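Katiyar opens winter clothing exchange in Clomthorpe

Clomthorpe, August — Katiyar, the clothing reuse company, will open its first winter exchange in Clomthorpe next month. Residents can bring warm clothes which they do not wear any more and choose other ones in return.

The exchange follows a trial in the town library last winter. During the trial, 1,371 garments found a new owner, and 203 households took part.

"Many families told us that children's coats are the biggest cost of the season," said Shakuntala Nigam, director of Katiyar. "We want to make this cost smaller."

Accepted are coats, jumpers, fleeces and scarves in clean condition. Shoes and underwear cannot be taken. Small repairs, such as zips and buttons, will be done on site by the tailoring firm Brisitz. 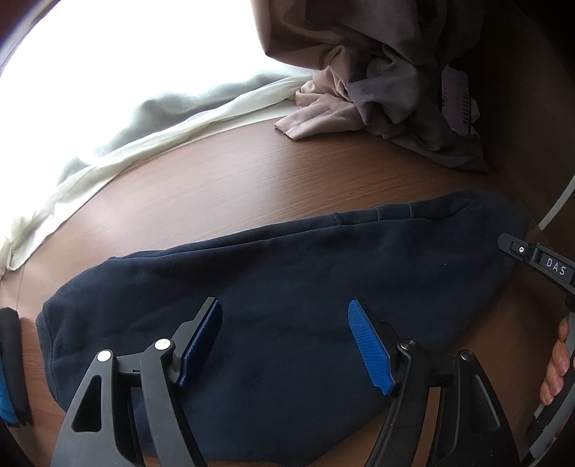

How to take part

Registration is free and opens at 9 am at the library desk. Each household may bring up to 27 items. Every item gives one point — points stay valid for 90 days.

Press contact: Girish Bhatt, Katiyar press office, Clomthorpe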